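Home Office & Workshop | Reviews | Tables and seating

Festton utility table and padded chair, with notes on the Okbridge pedestal fan

By Baptiste Tessier
November

The Festton table is sold as a general work surface for hobby rooms, small offices and utility spaces. I have used one for five months, together with the padded chair from the same range and an Okbridge pedestal fan bought separately. The fan is covered only briefly, as it shares the floor space and affects how the other two can be arranged.

Assembly

The table arrives in one carton. The legs bolt to the underside of the top, and the instructions run to two pages, both legible. Assembly took 41 minutes with one person and a hand driver. The supplied hex key is soft and began to round off on the last corner, so use your own if you have one. The bolts needed tightening again after a fortnight and have held since.

The chair comes in two pieces and needs four bolts. The holes lined up without force.

Surface and edge

The top is pale beige with a smooth finish. It wipes clean with a damp cloth. Pencil comes off, ballpoint mostly comes off, and a drop of contact adhesive left a dull patch that I have not been able to polish out. Under a ceiling light there is some reflection, which is tiring when reading printed drawings. A matt mat solves it.

A thin metal rim runs along the front. It protects the edge well enough, but small parts do not stop at it, and a shallow lip would have been more use. Height from the floor to the top is 719 mm on my sample, measured at two corners. I would have liked another 20 mm for standing work, and there are no adjustable feet.
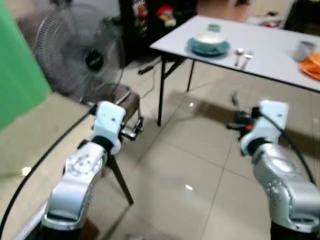
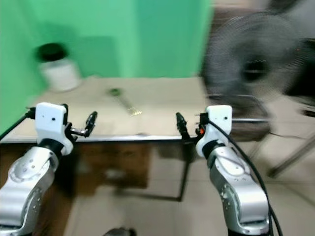 The fan beside the green backdrop in both views; padded chair in the first, front rim of the table in the second.

Stability

With the table on a hard floor I placed a dial gauge at one corner and pushed sideways by hand. Movement was small and the top came back to its starting position. Sawing by hand produces a noticeable sway from left to right, less from front to back. For writing, sorting and light assembly it is steady. I would not fit a vice to it.

Chair

The seat is dark brown and padded, on thin dark metal legs. The legs are angled, so they reach further out than the seat suggests, and I caught a foot on one several times in the first week. The padding is firm. Two hours is comfortable, four is not. Weight is low enough to lift with one hand.

Fan

The Okbridge has a round grille and a dark grey body. On the lowest setting it does not disturb loose paper at the far side of the table. On the highest it does. The base takes up more floor than I expected, and with the chair pulled out the gap left for walking is 62 cm.

Compared with the Kaplan

Bukola Onyeka lent me her Kaplan bench for a week. It is stiffer and heavier, and its top marks more easily. The Kaplan also has a drawer. For a room that is rearranged often I prefer the Festton. For fixed use the Kaplan is the better table.

Rating: table 4/5, chair 3/5, fan 3/5.

Filed under: Tables, Chairs, Fans, Long-term tests

Contact | Corrections | © Flestia Reviews | Back to top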